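How to Budget for a Hand-Held Gripper Setup Without Fooling Yourself

By Luuk Groen | December

Filed under: Buying Guides, Robotics on a Budget

14 comments | 37 shares

Vendors will tell you that collecting training demonstrations with a hand-held gripper is cheap. You skip the robot arm, you hand somebody the tool, they pick things up, and the data comes out the other end. I've planned three of these purchases now and I don't believe the word "cheap" in any of the brochures. What follows is how I build the budget, in the order I build it.

Step 1. Write down the task before you open a catalog

One sentence. "Set tipped-over cups upright on a tabletop" is a task. "Household manipulation" is a grant proposal. The sentence decides the jaw opening you need, how much grip the finger pads must have, and how many objects you'll be buying. If you can't write it, stop here and save your money.

Step 2. Price the tool, then price it again

Our quote from Castby was $2,000 for one gripper. Rundine wanted $3,000 and threw in a carrying case, which I would gladly have traded for a second set of finger pads. Ask both kinds of seller these questions and get the answers in an email:

- What do replacement finger pads cost, and how many come in the box?
- Is the camera mount included or "compatible"?
- Are the linkage bolts a standard size?
- Who pays shipping if it goes back for repair?

"Compatible" cost us $161 the first time. That was a bracket.

Step 3. Budget for the objects and the place

People leave this line out because they assume cups are free. They are, until you want variety. You want clear ones, frosted ones, paper ones, printed ones, and you want spares of anything light enough to get crushed.

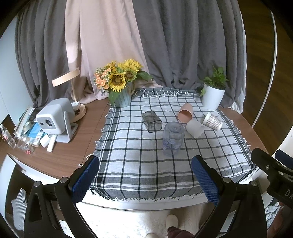
My line for objects and tabletop goods is $140 per setup, and I've never come in under it. Spend it on differences that matter to the task. Five cups in the same shape and color teach you very little, whatever the sales deck says about scale. Leave the background things alone. Plants, lamps and books are already in people's homes, and paying for a fake living room when you could work in a real one is a strange way to use a grant.

Cloth is worth a thought. A fringed tablecloth looks nice and slides on a smooth top, and loose threads can find their way into a linkage. If you want cloth in your data (I do), buy two and expect to straighten them a lot.

Step 4. Pay for the hands

The operator is the biggest cost and the one most often missing from the spreadsheet. Sneha Rajput, who ran our first month, made me add three lines I had skipped: training time, reset time and breaks. Reset time is the killer. Every cup that gets stood up has to be laid down again somewhere new before the next attempt, and the clock runs the whole while. When a vendor quotes you demonstrations per hour, ask whether resets are in that number. I have yet to hear a straight yes. 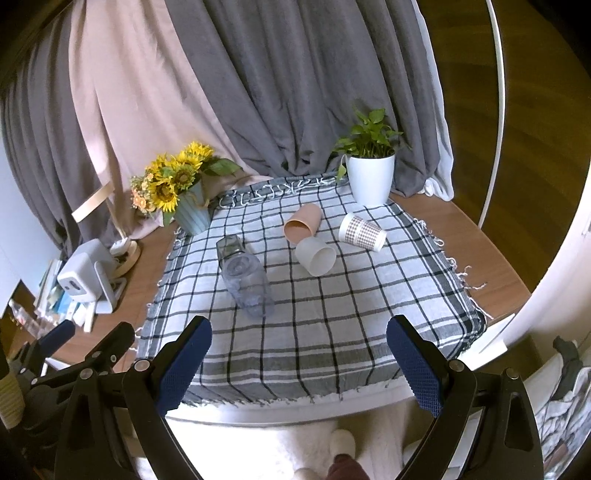

Do a timed trial before signing anything. Borrow or rent the tool, take one ordinary afternoon, and have the person who'll really do the job run it, with no engineer standing in. Write down start, stop and every interruption. Use the afternoon's pace for your plan, even if it makes the project look bad. Mine did, and I cut the object list instead of pretending people would speed up.

Step 5. Software and storage

Negi sells its processing by the seat, Numlow by the hour of video. For a small group with one gripper I'd start with per-hour billing and watch it closely. Two things to check:

- Are you billed for footage you throw away?
- Can you export everything in a format some other program opens?

If the second answer is vague, assume no.

Step 6. Decide about a second gripper later

Sellers love a two-pack. Resist it until the first one has been in use every working day for a month. A second tool needs a second operator, another table and another set of objects, so the discount covers a small piece of what you're signing up for. We skipped ours and put the money toward operator hours.

Keep the sheet with the trial times in it. You'll want it when the renewal quote shows up.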